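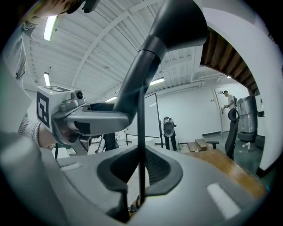 Working Group on Collection Practice
Minutes of the regular meeting, April 3, 2026

Present: Brian Massawe (chair), the Sostent people, the Guo people, two from Nakon, the operators' representative, and the secretary, who was elected last December while out of the room getting coffee and has been writing these ever since.

Apologies: Uvby sent word that they would join by phone. They joined by phone during item 6 and could be heard typing.

1. Minutes of the last meeting

Approved with one correction. Where the minutes said the chair "lost his temper" about charging cables, they should say he "restated his position." The secretary has restated it accordingly.

2. Matters arising

The label maker has been found. It was in the drawer labeled Label Maker, which had been checked by everyone except the person who found it.

The question of who pays for replacement marker cubes is still open between Sostent and Guo. Both sides say they are waiting for an email from the other. The chair asked them to turn their chairs and talk to each other. They agreed to do this after the meeting.

3. Handling rules for grippers (draft 4)

Nakon presented the fourth draft of the handling rules. It is shorter than the third draft, and this was met with real warmth.

Rule 1, a gripper is carried by its body and never by the camera, passed without discussion.

Rule 2, markers are to be kept clean and uncovered, passed after a long discussion about the word "clean." Guo wanted a test. Nakon said that if you have to ask, it isn't. Guo said this was not the kind of sentence that survives an audit. Final wording: "No visible dirt, tape, glue or fingerprints on any printed face." The operators' representative asked that the wipes be put somewhere people can reach them, and this was added as Rule 2a.

Rule 3 concerns tape. The draft said that no tape may be applied to a gripper. The operators' representative pointed out that if all the tape were removed tonight there would be some surprises in the morning. After debate the rule now reads that tape may be used as a temporary fix, must be dated, and must be written in the log. The chair asked how long "temporary" is. Proposals ranged from one shift to the life of the building. Settled at 10 working days, after which the gripper goes to the bench for a proper repair or the tape is renewed with a signature. Sostent asked that their objection to the second option be recorded. It is recorded.

Rule 4, nothing is handed from one person to another while recording is running, passed. Nakon asked if this covers pens. It does now.

Rule 5, on dropped grippers. A dropped gripper comes out of use until it has been recalibrated, no matter how it landed or how fine it looks. The operators' representative said people will only report drops if reporting one doesn't lead to a talk. The chair said there would be no talk. He was asked to put that in the rule, and did: "A report of a drop is not a disciplinary matter."

Draft 4 adopted as amended. It will be called version 1, to everyone's relief.

4. Calibration

At present calibration is done in the morning, or when something looks wrong, or when Brian is visiting. Guo proposed a fixed schedule: at the start of each shift, after any drop, and after any change to a camera or marker mount. Agreed.

There was less agreement about the check itself. Sostent's procedure has 22 steps. The Nakon procedure fits on a card and ends with the words "looks good." Each side read parts of the other's procedure aloud in a tone of voice the secretary will not try to reproduce.

The chair suggested merging them. A merged procedure will keep Sostent's measurements, Nakon's order of work, and neither party's jokes. It has to be something a trained operator can finish in 10 minutes, including finding a pencil. Sostent and Nakon to produce it together, in the same room.

A failed check means the unit is tagged and taken off the floor. It does not mean trying again until the number is nicer. Guo asked for this sentence to go into the rules exactly as spoken.

5. Floor and walkways

Guo reported on the walk-through. The general finding was that the floor has become a place where things are put for a minute.

Agreed:

Walking routes to all doors are to be kept clear during sessions. This includes boards, boxes, stands, chairs, rolled-up anything, and items described as "going out later."

Stored material gets a tag with an owner and a removal date. Untagged material will be moved to the loading area at the end of the shift. Nakon asked what happens if the loading area fills up. The chair said that would be a good problem to bring to a future meeting that he is not chairing.

Chairs go back to tables. The operators' representative noted that anyone wearing a backpack unit has a poor idea of what is behind them, and that a chair on wheels in the wrong spot is a bigger hazard than any gripper in the building. Nobody could fault this.

Whiteboards on stands have their wheels locked, if they have wheels. If they don't have wheels, they are to be carried by two people, and those two people should agree on a direction first.

6. Backpack units, breaks and fatigue

Uvby joined here.

The draft sets a limit of 60 minutes of continuous wear, then a break with the backpack off. Sostent asked if the limit could be an average over the day. The operators' representative asked the Sostent delegate to put one on for the rest of the item. This offer was declined and the limit was kept as written.

Straps are to be adjusted to the wearer at each handover. At the moment everyone wears them as set by whoever had them last, and the tall people and the short people have stopped speaking.

Uvby asked if breaks could be used for filling in logs. They could not. A break is a break. Uvby said they had only been asking.

Any operator may stop a session for discomfort, a loose cable, or a feeling that something is off, and does not need to argue the case on the spot. Agreed without a vote.

7. People in the background

Sessions are being recorded in shared rooms, so other people turn up in the recordings. The group agreed on the following practice.

A notice goes on each door before recording begins, at eye level, and comes down when recording ends. The second half is the part that has been going wrong. A notice that is up all week is wallpaper.

Anyone entering is told out loud that recording is on. Visitors who haven't signed the consent form stay outside until the session stops. This applies to delivery people, funders, and members of this group, one of whom looked at his shoes.

Papers, badges and screens with personal details are to be turned over or put away first. Whiteboards get wiped or turned around. Guo will write a short checklist and Nakon has promised not to improve it.

8. Near-miss log

Three entries since the last meeting. One was a trip over a cable, no injury. One was a gripper left at the edge of a table and caught in time. The third reads, in full, "nearly." The secretary was asked to find out nearly what. The form will get a box for location and a box for what happened, and the box marked "Comments" will be made smaller.

9. Any other business

Uvby asked if version 1 would be binding on partners who had not attended in person. The chair said yes. Uvby asked if it could be sent to them. The chair said it had been, twice, and would be again.

Nakon raised the matter of the room temperature. The chair thanked Nakon.

Actions

Secretary: issue version 1 of the handling rules to all partners, Uvby included. Follow up on "nearly."
Sostent and Nakon: merged calibration procedure, ready before the next meeting.
Guo: pre-recording checklist, tags for stored material.
Sostent and Guo: marker cube costs, by conversation.
Operators' representative: choose a spot for the wipes.
Brian Massawe: new door notices, with a space for the end time.

Next meeting to be set by the chair. Meeting closed when Uvby's line dropped, and the members present took this as a motion.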